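Hoses on the wrist pull tight when picking near the bin wall

Posted by Stukska, 03/09/2023
Tags: bin picking, hoses, gripper, clamps

Hello all. I look after one small bin picking cell and I have a problem with the air hoses. When the robot takes a part close to the wall, the wrist turns far and the hoses become tight. After 249 cycles on the last test, one hose came out of its fitting and the finger lost the air. I pushed it back and we continued, but I don't trust it now. We run slow, 40 percent speed.

My second trouble is that the bin moves a little when a finger touches the wall. After this the picks are wrong until I teach the corner again. How do you set up these two things? I would like to fix it without buying a new hose package, if possible.

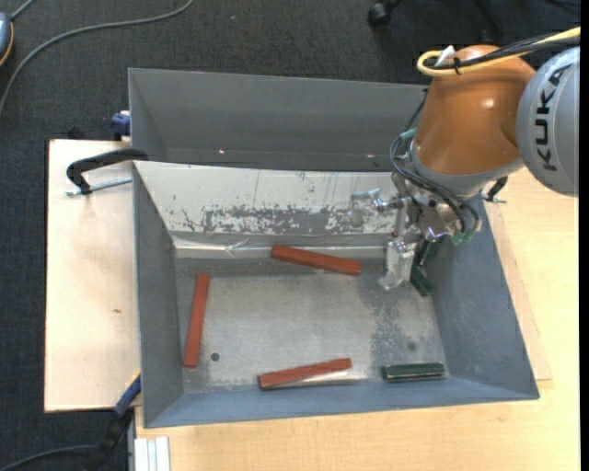
Nima Babaei

I had the same problem with hoses in April, on a cell of similar size. The cause was the length between the last tie and the fitting. I had made it short so that it looks clean, and this was my mistake. Please move the robot by hand mode to the worst pose, with the wrist turned to the end of what your program uses, and look how much hose is left. In your cell the black hoses go around the side of the wrist and then down across the gripper to the green fittings, so the bend changes a lot with the last axis. Give them one soft curve there and let the tie hold only the part which does not move. Then turn the wrist fully to the other side and check that the curve does not catch on a bracket or on the edge of the bin.

Also cut the end of the hose that came out. The end gets marks from the fitting and it will not seal well the second time. Cut it straight, with a hose cutter, not with side cutters. I cut mine and made the free part longer, and now I am at 114 shifts without a loose hose.

Rostami

For the bin I use clamps too, but clamps alone were not enough for me. I screwed two wooden stops to the table, against two sides of the bin, and the clamps only push the bin to the stops. When it has to come out for cleaning it goes back to the same place. Check the clamp screws every week, they get loose from vibration.

If the wall has scratches maybe your fingers go too close. Put more distance in the program.

Shahab Mirzaei

Same here, change the fittings.

Stukska

Thank you Nima, I found that my tie was too near to the fitting. I moved it back 49 mm and cut the hose end. Tomorrow I make the stops. Rostami, which screws did you use for the wood?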